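Laundry room news, Heltbridge House

October 21, 2024

The new arrangements in the basement laundry have been running since June, and most of the early problems have been sorted out. Several households have asked for the rules to be put in one place, so they follow, together with some notes on washing and drying now that the colder weather is here.

Booking

The booking sheet is on the inside of the laundry room door. Please write your flat number clearly and take one slot at a time. If you find you can't use a slot, cross it out so that someone else can have it. Slots that haven't been started within the first part of the hour may be taken by whoever is waiting.

The two evening slots remain the most popular. Mornings are usually quiet, and the dryers are often free right through until lunch.

Baskets

We bought new baskets in the summer, the Palomino type from the hardware shop in Orkby. They are for carrying washing between the machines, the drying room and the lines outside. They are not for storage, and they shouldn't go up to the flats overnight. Two have been missing since September and we would like them back - leave them by the laundry door, no questions asked.

Please don't fill a basket much above the rim. Long sleeves and trouser legs that hang over the side drag on the floor or catch on the door handle as you go through. It is quicker in the end to make two trips.

The baskets can be wiped with a damp cloth and a drop of washing-up liquid. Dust and fluff collect in the patterned sides, and an old toothbrush is the best thing for getting it out. Let the basket dry before you put clean clothes in it.

Jumpers and other knits

A few people have had knitted things come out of the dryer too small. The dryers run hot, even on the lower setting, and we can't change that. Anything knitted is safer on the racks in the drying room. Press the water out in a towel first, then lay the garment flat and pull it gently back into shape. Check the sleeves against each other while it is still damp.

Cotton jersey will stand more heat but creases badly if it is left in a heap. Take it out when the machine stops, give it a good shake and hang it up or fold it. If you have to leave it for a while, spread it over the top of the rack. A top that has dried in a ball at the bottom of a basket will need ironing, or washing again.

The lines outside

The lines behind the bicycle shed can be used until the first hard frost. After that they will be taken in and stored until spring. Pegs left on the lines will be put in the tin on the windowsill.

Sheets and duvet covers dry well out there on a windy day, but please bring them in before dark. They are in the way of anyone going to the bins.

Charges

The price of a wash stays as it is. The tumble dryers now take tokens only, which you can get from the office during opening hours. The office sells them in strips of 4. We ordered 500 tokens to begin with and had to order another 200 in August, so please look in coat pockets and kitchen drawers for any you have forgotten. Unused tokens can be handed back for a refund when you move out.

The detergent tub on the shelf is for everyone and is paid for out of the laundry money. One level scoop is enough for a normal load. Using more leaves a white film on dark clothes and makes the drawer stick. We have changed to the Plirkby unscented powder after requests from residents with sensitive skin.

Left-behind washing

If a machine has finished and the next person is waiting, they may take your things out and put them in one of the baskets. Please be careful with other people's clothes if you do this. Keep the load together, and put the basket on the long bench and not on the floor.

Anything still there after a week goes to the lost property cupboard. At present the cupboard holds a good many odd socks, a child's dressing gown, two pillowcases and a striped bath towel. It will be cleared at the end of the month, and whatever hasn't been collected will go to the charity shop in Orkby.

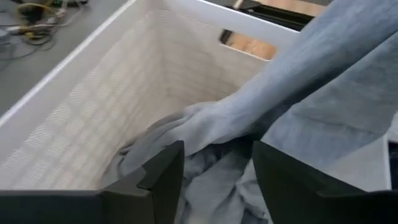
Bicycle shed

The lock on the shed has been replaced. The old key no longer works, and new ones can be collected from the office on return of the old one.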